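Elley Square Table – Questions and Answers

Last updated: Nov 7, 2018

Which table is this page about?
It is about the square metal table with the woven lattice top. We sell it under the name Elley. The chairs come from another maker, Tovar, and they have their own page.

Can I use it indoors?
Yes. Many customers buy it for a balcony and later bring it into a workroom or a kitchen. On a smooth floor, please lift the table when you want to move it. If you pull it, the feet can leave marks.

Will cups stand straight on a woven top?
Yes, ordinary cups stand well. Light plastic cups are also fine indoors, but outside the wind can take them when they are empty. 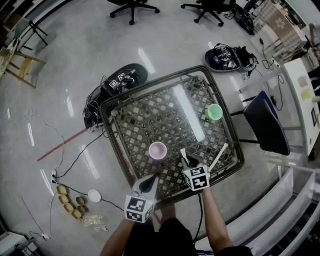

For hot pots we ask you to use a mat. The top can accept a warm cup of tea without problem, but a pot directly from the cooker is too much for it.

How do I clean the top?
Use a soft cloth, warm water and a little washing-up liquid. Do not use the rough side of a sponge – the small scratches will show when a lamp is above the table. Crumbs are best removed with a dry brush first.

The table is not steady. What can I do?
Loosen all the screws a little, put the table on a flat floor and tighten them again, each one in turn. This takes 2 minutes and it helps in most cases.

Can I leave it outside in winter?
We advise to bring it in at the end of September, or to put the Cuseo cover on it.

Where can I see it before buying?
In our shop in Rurkimwood. Please write to us before you come, so that we can tell you if the table is on display.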